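Folding and stacking on a bed: method for soft and hard-surfaced bedding
Halina Zalewska — updated Saturday, September 5, 2020

A sprung mattress gives under the hand, and a fold made on it tends to wander. A bamboo mat laid over the sheet gives a firmer face, and its rows of tiles can be used as a guide for straight edges.

Before you start

Clear a working area in the middle of the mat, wide enough for one shirt with the sleeves out. Leave unsorted clothes on the sheet towards the head of the bed. Keep floral and crumpled items apart from plain ones.

Step 1. Lay out

Place the garment face down on the mat. Line up the hem with one row of tiles and smooth from the centre to the sides. Check the collar, where creases collect.

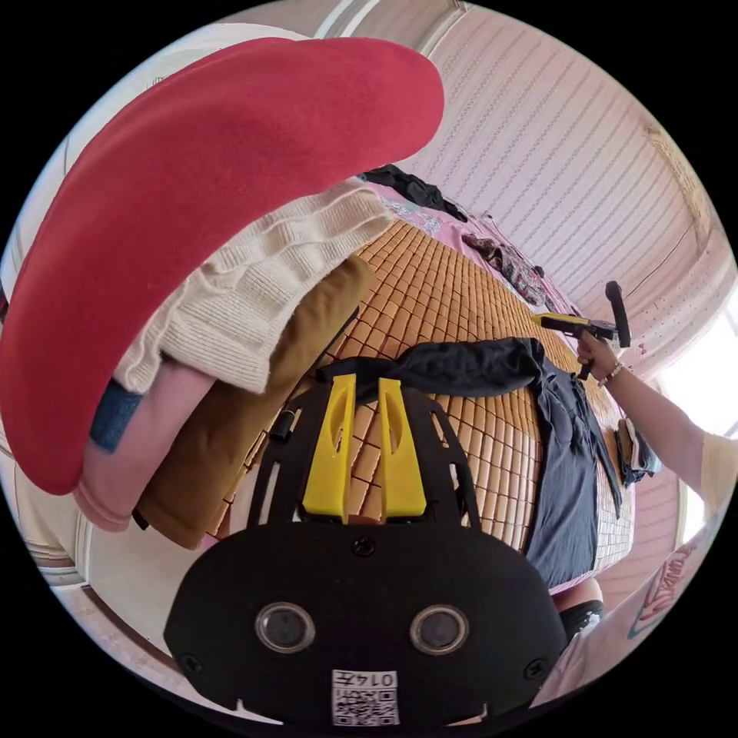
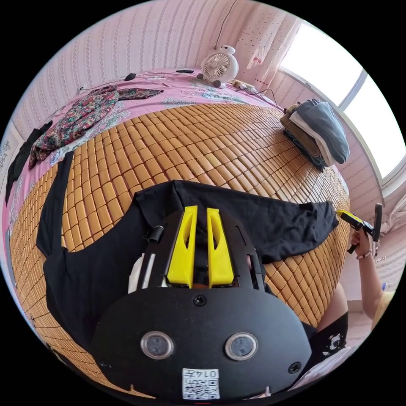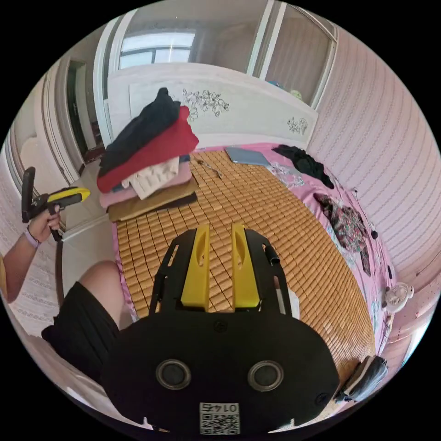

Step 2. Fold

Bring one side in to the middle of the collar, then lay the sleeve back along the fold. Repeat on the other side. Fold the hem up to a third of the length, then once more to the collar. Heavy knits take one fewer fold — a thick ribbed sweater folded in thirds will spring open.

Step 3. Stack

Put the widest and heaviest pieces at the bottom. Alternate the collar ends so that the stack stays level. Stop at 4 garments if the stack is to be carried by hand; a taller one slides.

Step 4. Move to storage

Slide both palms under the lowest piece and lift straight up. For the Fundum drawer, which is 445 mm wide inside, turn the stack on its side and file it upright. Berets and other felt hats go in last, on top, with nothing over them.

Shake the mat out before it goes back under the bed.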